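Rekthorpe Community Kitchen Program
Progress report to the Coetzee Fund
16 August 2024

Prepared by Prasetyo Ginting, program manager

Summary

The second stage of the grant covered the move out of the church hall, the first full season of evening cooking classes, and the start of the meal delivery route to Jititz. The move and the classes are complete. The delivery route is running on a smaller scale than we proposed, for reasons given below. Spending is within the approved budget, and we are asking for one change to the way the remaining money is divided.

Premises

We signed the lease on the former Cemska bakery building after the landlord agreed to replace the back drain at his own cost. The drain work took longer than promised and held up the health inspection. During that time classes stayed in the church hall and we paid rent on both places. The extra rent came out of the contingency line, which is now spent.

The building passed inspection with two conditions. One was a second hand-washing sink near the back door. The other was a written cleaning schedule for the cold room. Both have been met and the inspector has signed them off.

Storage was the main weakness of the church hall, where everything had to be packed away after each session. We now have locked dry storage and a separate shelf for allergen-free ingredients. Staff spend less of their shift carrying boxes, and classes start on time.
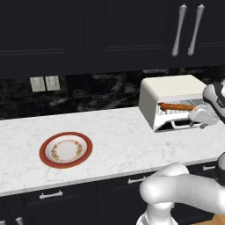 Evening classes

The classes are for adults who cook at home on a tight budget. We planned for 100 enrollments over the season and reached that number before the last course opened. Each course has a limit on places, so the late applicants were put on a list for the next one.

Boonmee Sombatkul taught most of the sessions and rewrote the course handbook as he went. The old handbook assumed people had a full-size oven, a food processor and a good deal of spare time. The new one sticks to stovetop dishes, small ovens and things that keep well for a second day. Soups, rice dishes and baked vegetables were the most requested. The bread session was dropped because it would not fit into one evening, and several people have asked for it back.

Attendance fell in the weeks when the bus route was being changed. We tried moving the start time later, which helped the people coming from work but lost us some of the parents. For the next season we will offer both times on different evenings.

Feedback forms were returned by most of those who finished a course. The common complaints were parking and the noise of the extractor fan. The fan has been serviced and is somewhat quieter. Parking is outside our control, but we have asked the hardware store next door whether its lot can be used after closing.

Meal deliveries

Our proposal was for deliveries to 60 households in Jititz. We are currently reaching 40. The shortfall comes down to drivers. We lost 2 in the spring, one to a new job and one to ill health, and have not yet replaced them. The insurance company also requires a driving record check for each new person, and those checks are slow.

Households on the route get a cooked main dish and a side, chilled, with heating instructions on the lid. We changed the labels to larger print after complaints that the old ones were hard to read.

Budget

Equipment and teaching costs are in line with the plan. Food costs are slightly over and fuel is under, in keeping with the shorter route. We request approval to move the unspent fuel money to driver recruitment and record checks. The total grant would not change.

Next steps

The next course opens once the new timetable is printed. We expect the delivery route to reach its planned size by December if the change above is approved. Signed accounts and the revised handbook will be sent under separate cover.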